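Reading time: 4 minutes

Filed under: Surgical robotics, Methods and maintenance

3. Setting up and looking after the suturing cell

3.1 The cell and its daily preparation

Readers who have spent time with a research surgical robot will know that a good part of the week goes on keeping the thing in a fit state to be used, and it seemed a pity to leave that work out of the paper when so much of what follows depends on it. The cell we call Tarden lives in a small inner room on the Plornitz site, with blinds that stay down all year, and has two instrument arms and a fixed camera looking at a bench where the practice pads are clamped. Thandeka Adams put together the first version of the bench and Arsalan Qureshi has kept it running, with a patience the other authors would like to record in print.

Preparation begins with the arms parked and the instruments off. Both arms are homed and left to hold their position for 5 minutes while the joint readings are logged, and only then are the instruments latched on, the left one first. We came to this order by trial and a fair amount of grumbling. If the instruments go on before the log is taken, their weight shows up in the shoulder readings, and a small drift in the arm itself can hide behind it quite happily for a week.

Once latched, each wrist is taken slowly through its whole range, pitch and then yaw, and the jaws are opened and closed with nothing in them. The operator watches the commanded angle on the screen and the real jaws on the bench together, which takes a little practice (Laiba Bajwa recommends saying the numbers aloud, and most of us now do). A healthy wrist moves evenly and stops where it is told. One with a tired cable tends to hang back at the start of a movement and then catch up in a small jump, and any instrument that does this goes straight into the repair tray, however inconvenient the hour.

3.2 Cable tension and jaw alignment

The wrists are driven by thin cables, and the cables stretch. There is nothing surprising in this, but it is the single largest reason for our cell being out of use, and we would gently encourage other groups to plan for it. We check tension after every 200 stitches, counted by the logging software, and at any time when the operator feels that the jaws have gone soft. Shabnam Jadoon wrote the short routine we use, which closes the jaws on a steel gauge and compares the motor current with the value stored when the instrument was new to us.
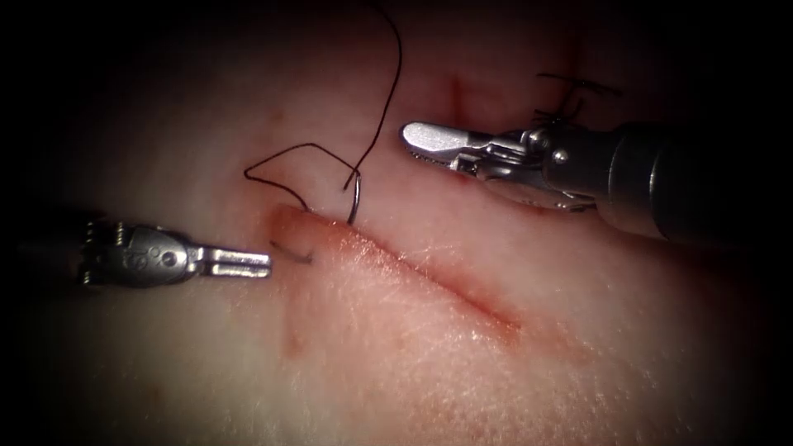 Figure 4. Suturing on a synthetic tissue pad, with a curved needle partly embedded near one end of the incision and both sets of jaws open. A knot from an earlier stitch lies at upper right.

Where the current has fallen below the stored value, the instrument is taken off and the cable is brought back up at the capstan, a quarter turn at a time, with a full sweep of the wrist between turns to let the slack share itself out along the run. It is tempting to hurry here. An overtightened cable will pass the gauge test beautifully and then make the wrist stiff in yaw, and a stiff wrist drags at the needle during the long turning movement that brings it through the pad, so that the entry hole is pulled wide. We lost most of an October to this fault before Yuk-lan Chiu thought to look at yaw friction as well as grip, and both are now on the same sheet.

Alignment of the two arms to each other is checked afterwards, and again whenever the camera mount has been touched. Each set of jaws is brought in turn to the same small brass point on the bench, and the two recorded positions are compared in the camera's own coordinates. If they disagree by more than the limit on the sheet, the arm bases are left alone and the correction is made in software, where it can be undone. The hand-over of the needle is where a poor alignment does its mischief: one arm lets go in good faith, the other closes slightly to one side, and the needle tips over in the jaws and has to be set again by hand.

3.3 Pads, thread and light

The pads are cut from larger sheets supplied by Marwat and are held down along two sides. We found that clamping all four sides made the surface too taut, and the lips of a cut would gape in a way that flattered nobody's stitching. Fresh pads are left on the bench overnight before use so that they come to the temperature of the room. Thread is cut to length beforehand and kept straight on a card, as thread fresh off the reel remembers its curl and will wander across the camera's view at the worst possible moment.

The lamp is the last thing to be set. Polished jaws throw back a good deal of light, and the tracking software can mistake a bright reflection for the tip of the instrument. We therefore turn the lamp down until the tracker holds steady on both sets of jaws through a full sweep, write the dial setting on the sheet, and do not touch it again until the session is over. A little shadow at the sides of the working area has caused us no trouble, provided that the needle and the cut are well lit.

3.4 Cleaning and records

At the end of a session the jaws are brushed under a bench magnifier, paying particular attention to any serrations, where scraps of pad material like to settle. The pivots receive one small drop of light oil, wiped off again almost at once. All of this is entered in Zirnex, our maintenance log, together with the cable readings and a line or two in the operator's own words. Those free-text lines have been worth keeping. In our experience "left wrist feels a bit grainy tonight" has come before a failed gauge test more than once, and it costs only a moment to type.

Related items

Capstan wear in cable-driven wrists: notes from the Tarden bench
Choosing a reference point for two-arm alignment
Storing and cutting synthetic tissue sheets
Zirnex log templates for small laboratories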